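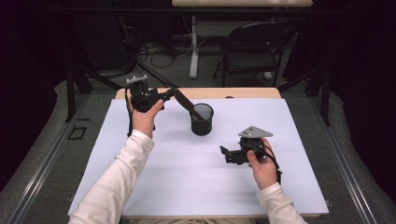
**1/** OK, gripper fault story time! We lost 263 takes at Gakcombe to one tiny problem and I loved chasing it down.

**2/** The right gripper kept logging "closed" with its fingers wide open. Left one, perfect. We swapped the hands, swapped the software build, same thing on the right every time!

**3/** Damian Zwahlen wiggled the cable by the wrist and the reading jumped. Cracked connector! It only dropped out when you turned your hand inward (so, every single reach for the cup).

**4/** New cable in, then back to the mesh cup for retests.

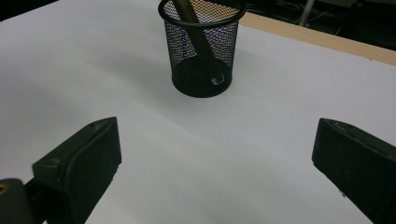 *Mesh cup, fingers open, as seen from the gripper.*

**5/** If yours has a cable hanging past the wrist, tape down a loop of slack and check the open/closed reading before you record. Takes 2 minutes. Going through the other 3383 takes next!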